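Silstead Technical Course, Module 6
Good practice when people work with hand-held grippers
Handout for week 3, revised March 2026

Last week we spoke about robots behind a fence. This week the tool is in the hand of a person, and many students think the rules then become lighter. For me they become different. The person is the arm, so the rules must protect the person first and the recording second.

Rules we use in the practical sessions:

Check straps and pads before each session. A worn strap is replaced the same day.
Keep the marker plates clean and do not touch the printed side.
Cables stay along the wall. If a cable must cross the floor, tape it down.
Put a gripper you are not using on a stable surface, with the marker free.
Stop after 1000 grasps and rest the wrist. The Verbeke group allows 2000, but I find this too much for beginners.

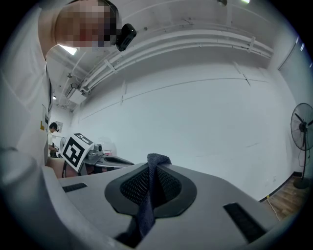 Lotte Verschueren wrote in the course forum that the wrist rule should count minutes and leave the grasps out of it, as a slow task with a heavy part tires the hand much earlier than a fast one with small parts. I agree in part. Please write down both numbers in your log - we will compare them in November.

About the log: each session gets one line, with the tool number, the operator and all stops. In the Zirker exercise we had 3073 lines, and 1307 had no reason for the stop. Such a line cannot be used later. "Stopped, strap slipped" is enough.

For next week, read chapter 4 of the Grodonton guide and bring one rule from your own workplace that people often ignore.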